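Planner treats toaster as part of the table after I add a bread slice to the scene

Posted in Motion planning and control

Kenneth Lindsay
September 5, 2023

I'm running a single arm over a kitchen bench setup: coffee maker at the back, toaster in front of it, a chopping board with a bowl on it. One fixed depth camera looking at the table. Perception is a Katolex node that gives me a segmented point cloud and a box per object, and planning is stock sampling-based with a Gandex wrapper that one of our students wrote in January.

With no bread in the toaster everything plans first time. When I put a slice in, the box for the toaster grows upwards to take in the bread, which I can live with, but it also spreads sideways until it touches the coffee maker box. After that any goal near the cup platform comes back as "start state in collision" or just times out. I ran 20 plans to the same pre-grasp pose with the bread in and 15 failed. Same pose with no bread, none failed.

I've tried raising the planning time from 5 seconds to 15 and turning the padding down. Neither made any difference that I could see. Is this a planner setting or is my perception wrong?

Crisanto Enriquez

It's perception. If the start state is reported as being in collision, the planner hasn't got as far as searching, so giving it more time won't help.

My guess is that the cluster tolerance is too loose. The glossy black body of a coffee maker gives poor depth, you get stray points between it and whatever is in front, and the bread adds just enough points higher up to bridge the gap. The clustering then joins the two and fits one box round the lot, or one large box overlapping the other.

What I would do, in this order:

Freeze the cloud. Save one with bread and one without, and work offline until they segment the same way.

Remove outliers before clustering, and drop any cluster under 400 points. Check first that your smallest real object is well above that.

Halve the cluster tolerance and look again. If the toaster starts breaking into pieces you've gone too far.

Stop using boxes for things that don't change shape. You know the toaster and the coffee maker, so load a mesh for each and only take the pose from the camera. The bread can be its own small box attached to the toaster mesh.

The last one is the real fix. A box round a coffee maker fills in the recess under the spout, and that's the very space you want the fingers near. Also check the arm is being filtered out of the cloud. If the wrist cable isn't in your robot model it'll be left behind as floating points, and that gives you the same error message.

Manninen

Just turn off collision checking for the toaster. I do this for all fixed items and keep the speed low. Works fine.

Gendovham

Meshes sorted this out for me as well, but I had to clear the old map after every scene change, otherwise the boxes stayed in it. My start state now looks like this and it plans without complaint.

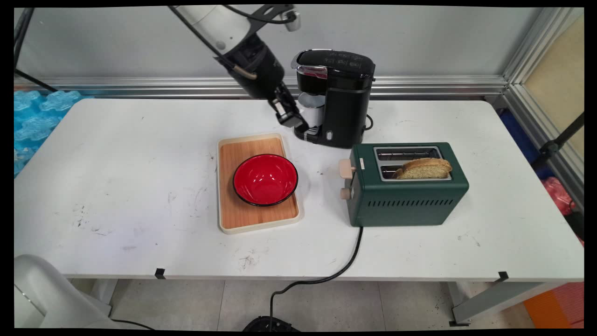

Kenneth Lindsay replied that the stray points were on the wrist cable after all, and that he would still be moving both appliances over to meshes before touching the cluster tolerance again.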